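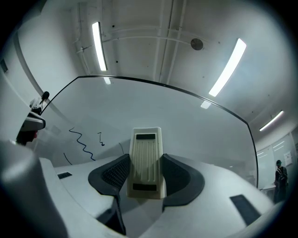

The Cream Rubber

We had the big board for 31 days before anyone dared to wipe it.

I should say that it was a marvellous board, the best thing that ever came up the stairs at Nurno! Glossy, thin black edge all the way round, wide enough that two of us could write at opposite ends and never bump elbows. It arrived in August, in the middle of the heat, and by teatime on the first day it was covered. Bus routes, mostly. We were drawing up the new timetable for the Stalonska valley (4 villages, one bus, a bridge that flooded) and every time somebody had a thought, up it went in green or red or that horrid orange which only shows if you stand sideways.

And oh, it was lovely to look at. Arrows looping over arrows. A little drawing of the bus with eyelashes. In one corner somebody had worked out how many people lived along the river, got to almost 2,000, and drawn a crown over the number out of pure joy.

The trouble was that we'd run out of board.

"We could write smaller," said the girl from the ticket desk, and for a week we did. Then we wrote on the window. Then on the fridge, until the milk order got mixed up with the Sunday service and we had seven pints sent to the depot.

The rubber had been there the whole time, in the drawer under the kettle. A cream one, with rounded corners and a raised rim, and ridges running down the middle between two black strips. I loved it at once. I'm fond of any small thing that has been made with a bit of care, and I ran my thumbnail down those ridges (zzzip!) more often than I'd like my old boss to know.

So on the last Friday I stayed behind. I copied every scrap of it into the blue Gatchalian notebook, eyelashes and crown and all, and it took me until the street lamps came on. Then I picked up the rubber and stood there like somebody about to jump into a cold lake.

The first stroke went straight through the flooded bridge. It squeaked! A clean stripe, as wide as my hand, with the ceiling lights shining in it. I laughed out loud, all alone up there, and did another, and another, big swooping ones from the shoulder, until my sleeve was orange to the elbow and there was only the crown left.

I left the crown.

Then I took the green pen, wrote "Drivent, first bus, ten past six" right in the middle, and ran for my own.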